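The badger came back to the allotments at Ivivcombe again last night. Third time in August.

It dug under the fence by Catalina's plot, ate the windfall plums and left by the same hole. No damage to the sweetcorn yet.

Aidan Fitzgerald has a trail camera on the water butt. It caught the badger at 1.40am, then a hedgehog, then 306 clips of a nettle moving in the wind.

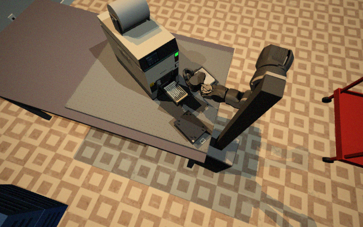
Table with the board and the machine on it.

A few people have asked if we should block the hole. Please don't. If it is part of a sett you can't interfere with it, and a badger that wants to get in will dig another one a yard along.

What we did last year was pick up the fallen fruit every evening. It stopped coming after 7 nights. Not proof of anything – the plums had nearly finished by then anyway.

Ilse Görtz leaves peanuts out at the bottom of her garden and gets two adults most evenings. She sits in the kitchen with the light off. They take no notice of the cat, and the cat goes upstairs.
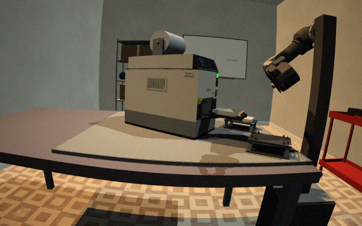
The machine from the barcode side, green light on.

Also, whoever is leaving bread and milk by the gate, please stop. Milk is bad for hedgehogs. Plain water in a shallow dish is fine.

Catalina has now picked the rest of her plums, so jam is likely. I'll post again if the badger moves on to the sweetcorn.

Contact | © Ivivcombe Plot Notes | Back to top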